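Kitchen gallery: the shared kitchen at Putside

The ground floor kitchen at Putside was fitted out last November as part of the Paltden refurbishment. It is used by everyone in the building, so most of the design work went into one short stretch of it, where the washing up gets done. The pictures below stay with that stretch. The rest of the room will be added when the shelving is up.

The old kitchen had its dishwasher on the opposite wall from the sink, and plates were carried across the floor between the two. Siu, the fitters, proposed putting both under the same run of worktop. It meant moving a waste pipe and took 5 extra days.

The dishwasher

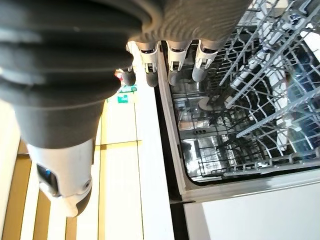
Dishwasher open, with the wire racks inside the steel tub.

The dishwasher has two racks. Plates go in upright between the tines, with space left for the water to reach both sides. We ask people to scrape their plates first but not to rinse them. The filter is cleaned on a Wednesday, and there is a spare in the cupboard in the hall.

The cabinet fronts beside it are plain white with a smooth finish. A textured front was tried at our Flestham building and was hard to keep clean, so it was not used again. With the rack pulled out, a plate can go straight from the sink to the tines.
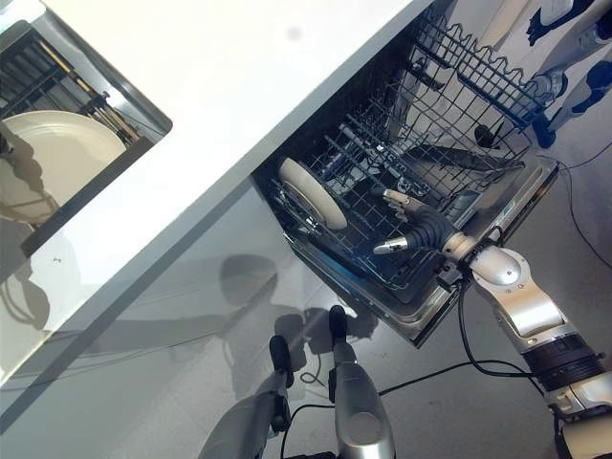

The sink and worktop

The worktop is one long white length with a rectangular stainless steel sink set into it. It shows marks more than the old one did, but a damp cloth is enough for most of them. Please use a board for cutting and a mat for hot pans.

A dark wire rack sits in the sink and holds plates while the dishwasher is being filled or emptied. It lifts out when the whole basin is needed. The glazing along the back has pale translucent panels, which keep the room private from the path outside and still let in plenty of light. 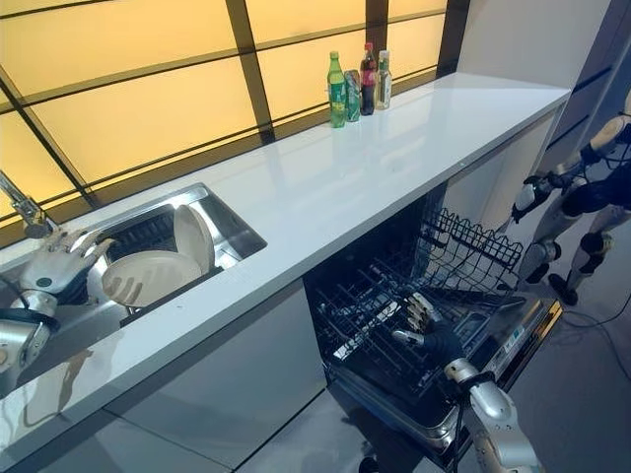

Two plates at the sink, with bottles and a can at the far end of the worktop.

Drinks can be left by the window during the day but should be cleared by 7 in the evening. The kitchen seats 25.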